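Inicio | Actualidad | Tecnología | Casa y consumo | Entrevistas | Contacto

«Yo no le compraría esto a mi madre»

Una conversación con Settimio Sanna en la jornada de puertas abiertas de Pomora

Por Leonardo De Luca
29 de agosto

Settimio Sanna llega con las manos en los bolsillos y las mantiene ahí casi toda la mañana. Durante 11 años reparó maquinaria de lavandería industrial para Martinelli, y ahora asesora a residencias de mayores que reciben, cada vez con más frecuencia, folletos de robots domésticos. Lo invité a la jornada de puertas abiertas de Pomora porque quería ver la demostración al lado de alguien que no tuviera nada que vender. Él aceptó con una condición, que no le obligara a aplaudir.

El programa anunciaba «asistencia textil en el hogar». Traducido, un robot con dos brazos delante de un sofá de color crema, y sobre el sofá una manta clara arrugada. «De momento, mi salón», dice Sanna. «Con la diferencia de que en mi salón no hay un señor con micrófono pidiendo paciencia».

La paciencia hizo falta. El presentador habló de «percepción», de «destreza» y de «un futuro que ya está en casa». Sanna, en primera fila, miraba la pinza. Le pregunté qué buscaba. «Siempre miro dónde toca. El discurso me lo dan en papel. Una tela no tiene asas, no tiene un borde fijo, cambia de forma en cuanto la rozas. Coger una caja lo hacíamos hace décadas. Coger una manta por donde conviene es otro oficio».

¿Le parece entonces que tiene mérito? Tarda en contestar. «Que una máquina pellizque un pliegue tiene mérito, claro. He conocido a ingenieros muy buenos que se dejaron media vida en una plegadora de sábanas. Pero la plegadora trabajaba con sábanas iguales, planas, una detrás de otra, y aun así se atascaba. Lo que me molesta es el salto. Te enseñan un pliegue y te venden una casa ordenada».

En la sala se repartía un tríptico en el que la empresa habla de Kuketti, el programa que, según su propia descripción, decide los movimientos de los brazos. Sanna lo dobló en cuatro y tomó notas en el reverso. Había apuntado 8 preguntas. Quiso hacerlas en el turno del público y le dejaron hacer dos. La primera era cuántas veces seguidas se había repetido la tarea sin que nadie interviniera. La respuesta fue que «los resultados son muy prometedores». La segunda, quién paga si el robot arrastra una lámpara. Le dijeron que ese punto se trataría con cada cliente.

«Eso es una respuesta de seguro de coche», me comenta después, ya sentados en el pasillo con un café bastante malo. «Y lo de la lámpara no era por fastidiar. Había una de pie junto al sofá. En una residencia hay lámparas, andadores, cables, un perro de visita. Yo no pregunto si el robot es listo. Pregunto qué pasa el día que se equivoca y quién está en la habitación».

Le recuerdo que la misma desconfianza despertaron en su día las lavadoras. Se ríe, pero no cede. «La lavadora tiene una puerta. Metes la ropa, cierras y lo que pase dentro se queda dentro. Esto no tiene puerta. Comparte el suelo contigo. A mí la comparación con la lavadora me la hacen siempre, y siempre me la hace alguien que no ha metido el brazo en una».

Sanna insiste en que no es enemigo de las máquinas. En abril recomendó a una residencia los carros motorizados de Baltine para mover la ropa sucia, y está contento. «Hacen una cosa. Van de aquí allí y se paran si te pones delante. El personal los entendió en una tarde. Cuando me enseñen un robot que haga una cosa con la manta, y que la haga también cuando la manta es de lana, o está mojada, o tiene encima el mando de la tele, volvemos a hablar».

¿Y el precio? «No lo han dicho. Tampoco lo esperaba. Pero haga usted la cuenta al revés: cuánto tarda una persona en recoger una manta. Ese es el trabajo que quieren sustituir, y es el más barato de toda la casa. Lo caro es levantar a alguien de ese sofá, y de eso no he oído una palabra».

Antes de irse se acerca a los brazos plateados, ahora sí con las manos fuera de los bolsillos, y se agacha para estudiar las piezas negras. Un empleado le ofrece una visita privada. «Que me manden los fallos», responde Sanna. «Los aciertos ya los traen impresos».

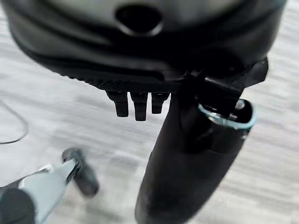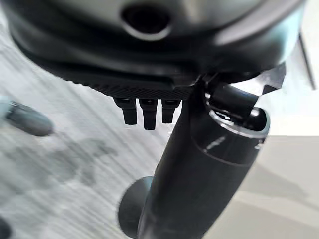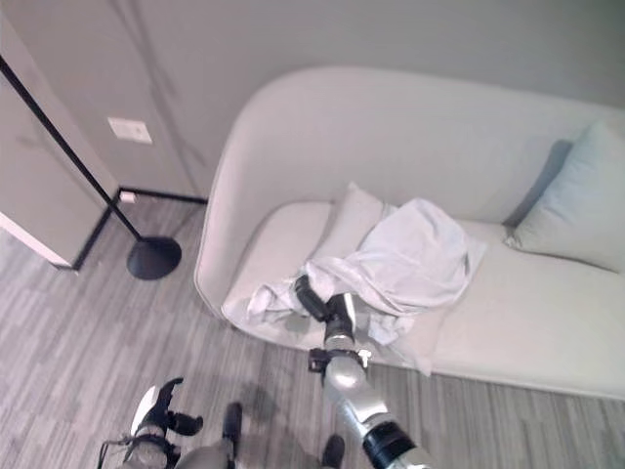
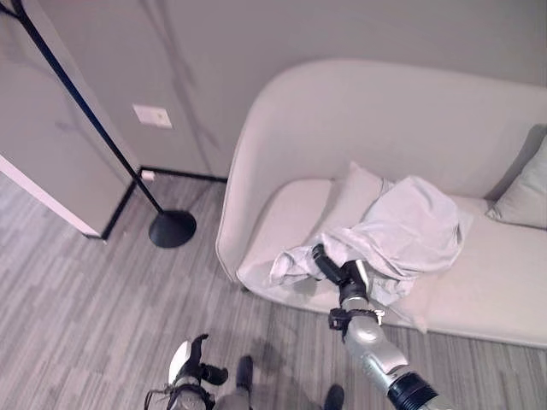
La demostración de Pomora. En las dos últimas imágenes, la pinza derecha sobre la manta del sofá; las dos primeras muestran de cerca piezas negras del equipo.

Noticias relacionadas
Residencias y tecnología: lo que conviene preguntar antes de firmar
Carros motorizados en la lavandería, una mañana con Baltine
Martinelli renueva su taller de reparaciones
Cómo leer el folleto de un robot doméstico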